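Annan 4 is out, and it finally knows where its own fingers are

3 min read | 16 shares 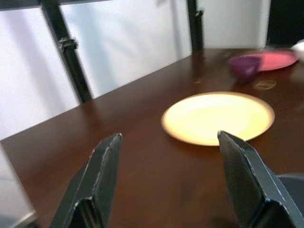
I've been waiting to write this one since August! Today we at Prasau are releasing Annan 4, the newest version of our grasp planning software, and it's the first release I'd happily hand to a friend without a list of warnings.

The big change is in how the planner handles dishes. Plates are a pain - they're low and flat, and the fingertips hide the rim right when you need to see it. Older versions looked once from far off and hoped for the best. Annan 4 keeps updating its guess from the wrist view all the way in, and it can change its mind about the approach angle 16 times a second.

Ryan Tapley built the new replay tool, called Jestex, and I'm a little obsessed with it. You scrub through a failed grasp, drag the target to where it should have been, and the planner shows you the path it would take now. We fed it 2,000 recorded attempts while we were getting this release ready (my laptop fan may never recover).

If you're already running Losisar for arm control, the update installs right alongside it and your old config files still load. Cups nested inside other cups are still shaky, so please send us your logs.

Downloads are open to all current users this afternoon.

Kieran Oakley, Prasau

74 comments

We use cookies to remember your settings. Accept | Manage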